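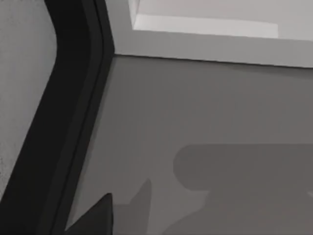
Shadows on a grey surface.

Shade in the town centre: some remarks after a year of walking

Readers of these pages will know that I gave up my car last May and have since made most of my daily journeys in Orville on foot. I had expected to write about distances. I find that I have far more to say about shade.

The walk from my door to the library takes 30 minutes at an ordinary pace. In the cooler months it is pleasant for its whole length. In the hot months it divides into two quite different walks. The first follows the old part of Mabaso Road, where the plane trees meet overhead and the pavement stays comfortable until well past noon. The second begins at the roundabout, where the trees stop, and runs for nearly 500 metres between a car park wall and a dual carriageway. There is one bus shelter on this stretch. Its roof is clear plastic.

I raised the matter of the roof in writing with the district office and received a courteous reply from Mr Dumisani Makhubela, for which I remain grateful. The clear material was selected so that waiting passengers could be seen from the road and would feel safer after dark. I accept the point. I would observe that the walls of the shelter are also clear, and that a solid roof would not hide anybody from a passing driver. Mr Makhubela has undertaken to pass this on to the supplier.

The question of trees is more difficult. The district's planting register, which may be read at the library on request, lists 1,468 street trees in the central wards. The previous register listed 1,033, so the direction of travel is a good one and deserves to be acknowledged. A good many of the additions, however, are small ornamental species planted in the middle of wide verges. They flower well in spring and cast very little shade on anyone who is walking. A tree intended for shade should be placed with regard to where the sun stands in the middle of the afternoon, and this commonly means the western side of a footpath, close to its edge.

Palesa Adams, with whom I shared an allotment for some years and who has designed several school grounds, was kind enough to read an earlier draft of this post. She considers that I have been unfair to the smaller trees. Roots, drains and overhead cables limit what can be planted in many streets, and a small tree that survives is of more use than a large one that must be felled after ten years. She also directed my attention to awnings. The shopkeepers of Vovville kept theirs up by informal agreement for most of her childhood, so that it was possible to walk the length of the high street under canvas. Many were taken down when the shopfronts were renewed, and the brackets can still be seen above two or three of the doors.

I went to Vovville on a Thursday to look for myself. The brackets are there, painted over. The bakery has retained its awning, a deep green one, and there were people standing beneath it who did not appear to be buying bread. The proprietor raised no objection to them. I bought a seeded loaf and can recommend it.

Benches form a subject of their own, and I intend to return to them. For the present I shall note only that the four benches in the square outside the court building are placed in full sun for the whole of the afternoon, while the north side of the same square, which the building itself shades from lunchtime onward, has nowhere to sit. Older residents have adopted the low wall there. It is too low for anyone with a bad hip, as I can confirm.

Several correspondents have asked which hat I wear. It is a plain cotton one with a wide brim, bought at the market, and it has been washed so often that the label can no longer be read. I carry an umbrella as well — a black one, which is heavier than I should like but does the work on the exposed stretch beyond the roundabout.

Comments on the earlier post about kerb heights have now been answered. The correction sent in by Mr Victor Rweyemamu regarding the crossing at the post office has been made, with my thanks. The next post will concern the benches, provided that the district office replies to my second letter before the end of the month.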